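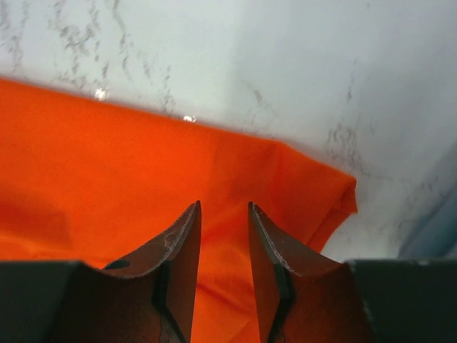
Leave the Ordnance Storehouse Where It Is

The proposal to move the old ordnance storehouse at Plavdale from the north bank to the new visitor green has now been through two drafts. Both treat relocation as a form of preservation. I think it is a form of demolition with better paperwork, and I would like to set out why in terms of the building itself, which has had very little attention in either draft.

The storehouse is a single-story brick structure on a rubble stone footing, with a gabled roof carried on timber king-post trusses. It sits 611 feet from the river, on a slight rise, with its long axis running east to west. The loading door is in the east gable. The floor is raised on brick piers, and there are vents in the footing on the north and south sides to keep air moving under it. The interior floor area is 1,179 square feet, divided by one partition that is later than the rest of the work and of no great interest.

None of these facts is unusual for a military storage building. What matters is how they relate to the ground. The rise is partly artificial, built up with spoil from the drainage ditch that still runs along the west side. The vents face the direction of the usual summer wind. The loading door lines up with a track, now grassed over, that ran down to the landing. The distance from the barracks foundations is what an officer would want for a building full of powder and primers. Move the storehouse and every one of these relations is lost. The result is a brick shed of modest size with a door in one end.

The drafts answer this with interpretation. The plan by Husik, the design firm, puts a paved outline at the original site and a panel beside the relocated building explaining where it used to stand. I have no quarrel with panels. But a panel is a poor substitute for a fact that can be checked by walking. At present a visitor can stand in the east doorway, look down the line of the track, and see the landing. No reading is required. After the move, the same visitor will look out at a parking area and be asked to picture a river.

There is also the matter of what survives a move. Brick buildings of this type can be moved whole, and have been, but the lime mortar here is soft and the footing is not tied to the walls in any modern sense. Fiona MacLeish's structural survey recommends that the footing be left behind and a new concrete base poured at the green. That means new piers, new vents (or no vents), and new sill plates. The roof trusses would be braced or taken down and put back. The floor, on the survey's own account, would have to come up. When the work is finished, the original material would be the four walls above the sill, most of the roof timber, and the door hardware. The listing was made for the whole structure and its setting.

Supporters of the move make three arguments, and they should be answered in order of weight.

The strongest is water. The north bank floods, and the lower ground behind the storehouse was under water twice in the past decade. Niall Skinner has argued that leaving the building in place amounts to letting it go slowly. I take this seriously, but the records he cites concern the lower ground. The rise was built for this purpose, and neither flood reached the vents. What did damage the building was the blocked ditch on the west side, which held water against the footing well into July. The ditch can be cleared. It was cleared every year while the Army had the site, and the post maintenance books show the work as a routine charge.

The second argument is access. The path from the road is unpaved and the footbridge is narrow. Both can be improved. The Ritchie estimate for a wider bridge and a stabilized gravel path comes in well below the cost of the move, and it would also serve the battery and the two gun platforms, which are staying on the north bank under every version of the plan. Visitors will be crossing the river in any case.

The third is that the building needs a use. The green would give it one, as a ticket office and restroom block. I find it hard to regard this as a benefit to the storehouse. Plumbing requires openings in the walls, and a ticket counter requires a window in the south elevation, where there has never been one. A new building could do both jobs better.

Flora Strachan, who drafted much of the original nomination, wrote in it that the storehouse was "significant chiefly for its placement." That sentence does not appear in either of the current drafts. The physical description that surrounds it has been carried over nearly word for word, and the reader is left to suppose that the bricks were the point.

My own recommendation is narrow. Clear the ditch and regrade its outfall. Repoint the lower courses on the west wall in lime, with no portland cement in the mix. Replace the failed gutter on the north side. Build the bridge. Put the ticket office on the green in a plain new structure that makes no attempt to look old. The relocation budget would cover all of it — and the remainder could go toward the battery, where the parapet is in worse condition than anything at the storehouse.

The comment period on the second draft is still open. Anyone planning to submit should walk out to the north bank first, stand at the east door, and look down toward the landing.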